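Cloutier arm build: common questions

Do I need my own workshop?
No. Ours was put together on a shared bench at Horkarcombe. Any flat table you can clamp to will do.

How long does the build take?
Plan on 14 evenings. Wiring takes two of them. Printing the fingers is extra.

Where does the wrist camera go?
Behind the fingers, tilted so both tips stay in view. Tighten the mount before you calibrate.

How should the fingers look when closed?
The tips should meet, with a thin dark seam between them.
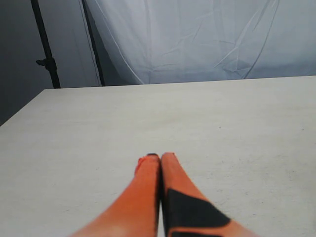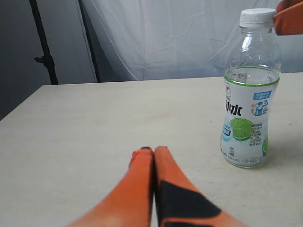
Horkarcombe, 6th December

What color filament should I use?
Any color that stands out from your table. We print in orange.

Can I start with a water bottle?
Yes, but leave the cap on and begin with it nearly empty. A full one is heavy for the stock wrist motor.

Do I need a backdrop?
It helps. A plain white sheet is fine, and you don't have to iron it.

The fingers close off center. What's wrong?
Usually the horn is one tooth out. Remove it, run the Sivex board's home command, and refit it. Then open and close the gripper 50 times and check the screws again.

Are the September files still good?
Yes, except for the left finger. Download the new one.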